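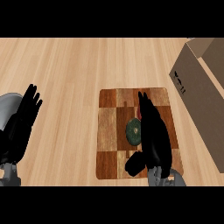
1/ Hand comparison in sim, part two: the cutting board task

Same arms, same wrists, same controller gains as part one. Only the end effector model changes. Multi-fingered hands first, then the Grimshaw parallel jaw.

2/ Task: clear small food items off a checkered board sitting on the planks. The green slice goes first. It is a flat disc, so the fingers get very little edge to work with. The narrow red item gets its own post further down.

3/ Contact settings. Controller at 60 Hz, fingertip friction left at the Proltwood default. I tried raising it in November and the disc stuck to the thumb on release, so the numbers from that week are binned.

4/ Episodes logged so far: 2,824 across both end effectors. Split is uneven because the jaw runs finish sooner. I'll weight for that in the write-up.

5/ Multi-fingered hand, disc. Best approach is fingers closed together, coming in from the right, thumb low. Spreading the fingers gives a wider catch but the outer ones touch the board early and the wrist controller fights it.

6/ Parallel jaw, disc. Needs an edge. If the disc is flat in the middle of the board the jaw pushes it to the border before it can pinch. Slow, but the failures all look the same and that makes them easy to fix.

7/ Red item. The fingers partly hide it from the camera when the hand is working on the disc. The policy then goes for where it last had it, off by some 3 mm. The jaw is thinner and hides less. Jadwiga Sikora suggested a second view from the left; Revex supports it, I just haven't wired it in.

8/ Several people asked about the left arm. In the right-hand trials it holds a fixed pose, clear of the board. Two-arm trials come after the camera change. No point tuning both at once.

9/ Cardboard box stays at the same pose in every run. Its collision mesh is coarse and the open flap is the worst part of it. If you see odd wrist paths on the right side, check that mesh before you blame the planner.

10/ Controller note: position control with a soft wrist beat full impedance for the disc. For the red item I can't separate them yet. Too few clean runs.

11/ Config files are in the Grudwood repo, tagged 07/12/2023. The contact file changed after the tag, so pull main if your disc jitters at reset.

12/ Next: second camera, then a repeat of the disc runs with both end effectors.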